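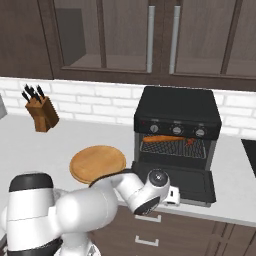 The Bonus Track Has a Lot to Answer For

by Grethe Thorlacius

10 Nov 2025

I own four copies of the same Brusa album. I would like to say this happened by accident, over a long life, through marriages and house moves. It did not. I bought all of them on purpose, with money, and the last one came with a foam tray and a certificate.

For those who missed them, Brusa were a loud, tuneful guitar band with one very good record in them, and they made it second. It has ten songs. It lasts as long as it takes to cook rice and find a clean bowl. When it came out I played it until the cassette sounded like it was being performed in a swimming pool, and then I bought the CD, which I think anyone would call reasonable.

Then came the remaster. The remaster was louder. That is the whole of what I can tell you about it, and I have listened hard. It also had five bonus tracks, among them a demo of the single in which Siyabonga Mnguni forgets the second verse and sings the first one again with more feeling. 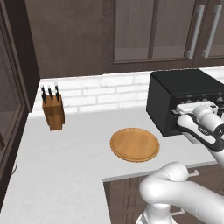 I have nothing against demos as such. Somebody has to hear them, and I would prefer it to be the producer. What bothers me is where they get put. The last song on that record ends on a held organ note, and then there used to be silence, and you sat in it for a bit. Now there is a count-in, a cough, and a rougher version of something you heard half an hour ago. It is like finishing a good novel and finding the author's shopping list bound in at the back. With an alternate shopping list.

My friend Nomvula Hendricks, whose shelves are in worse shape than mine, thinks I should simply press stop. She is right, and I have never once managed it. I paid for the cough. I am going to hear the cough.

The anniversary box arrived last December from Zolleo, the label that now owns everything I liked before I was thirty. It cost 85 dollars. For that you get the album, the louder album, a live show recorded from what I take to be inside somebody's coat, and a booklet in which Busisiwe Khumalo, who played bass and wrote most of the good parts, is given one paragraph. The history of the typeface gets a page.

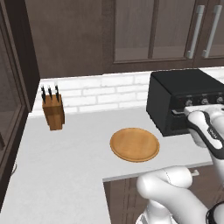 Only 200 were signed. Mine was not one of them, though the sticker on the shrink wrap was worded so that I believed it might be until I had the thing open on my knees.

Would I do it again? The label clearly thinks so, and has started sending me emails with my first name in them. There is talk of a Pasano box next, and Pasano made three records, all of them bad. I have already looked up the price.

What I would like is modest. Put the ten songs on one disc, in order, and let it stop. Put the scraps on another disc and call it scraps – I will buy that too, you know I will. Give the bass player her page. And if there really must be a certificate, have it certify something, such as that the buyer has been told how many copies she already owns. 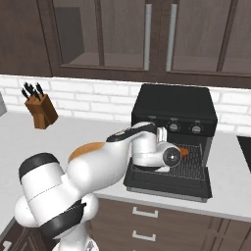

The cassette still works, by the way. I tried it last week in the kitchen. The organ note wobbles badly and then there is a clunk, and the tape player switches itself off.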